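Lirnia Kitchen Gallery

Posted Nov 23, 2024 by Mathias Wieser

Lirnia is our simulated kitchen, and for most of this year it has been where Surachet Pongsiri and I spend our working days. We gather demonstrations there: a person wears a headset and gloves, steers a two-handed robot through a small cooking chore, and every joint angle and camera view gets saved for the policy to learn from later. The set now stands at 1,269 demonstrations and I am so pleased with it that I wanted a proper page for it, even a short one. The gallery is opening with the vegetable chores, which are the ones I know best.

The first thing people ask is why we bother with a person at all, when everything in Lirnia is already inside a computer. Couldn't a script move the hands? For picking up a block, sure, and we did that in May when we were testing the recorder. Food is much more fun than blocks, though! An onion slice is thin and round and sits close to whatever is under it, and there are a dozen ways of getting fingers around one. Surachet likes to come in low from the side. I tend to hover and dither and then go in from above, and you can tell our recordings apart within a second or two. The learner gets both, and we want it to.
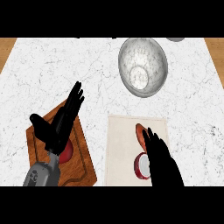 We kept the marble because it is hard. The veins run every which way, and an early version of our vision model was forever finding edges in them where there weren't any. A plain gray counter would have made our lives easier for a month or so, and then we'd have had a policy that only worked on plain gray counters. So the marble stayed, and we shuffle the light and the position of the objects between recordings. Boards get turned, bowls get pushed around, cloths slide a bit to one side. The person in the headset doesn't know the layout until it loads, which keeps everybody honest (I had started to move on autopilot, and it showed in the data).

A note on the hands, as several of you wrote in after the Varesine meetup. They are modeled finger by finger, and the gloves drive each finger separately. The thumb is the tricky one. Human thumbs wander all over the place and the robot's has its own ideas about where it can go, so the software has to find a compromise many times a second. Panyasiri, our retargeting code, does that part. It used to make the thumb twitch whenever the wearer relaxed, and Surachet spent two happy weeks hunting that down - I have never seen anyone so cheerful about a filter setting.

We record in blocks of 50 and then stop, take the headset off and watch a few back. Anything where the wearer gave up halfway is kept but labeled, and so are drops and fumbles. I was against this at first. Then we trained on a batch with the recoveries left in, and the policy began to have a second go at a slice it had missed, which had me out of my chair and calling down the hallway.

The target for the vegetable chores was 1,000 demonstrations, so we are past it, and the next 1,000 will be with soft things: bread, cheese, a boiled egg if the physics will let us. Sollico, the tool we use to trim and label recordings, is getting a faster viewer before then. Right now it takes ages to jump between camera views, and I drink far too much coffee while it loads.

More pictures will go up as we sort through the folders. If you record demonstrations yourself, in a simulator or on a real bench, I'd love to compare notes, especially on gloves. Ours are wearing through at the left index finger and we're looking for something tougher.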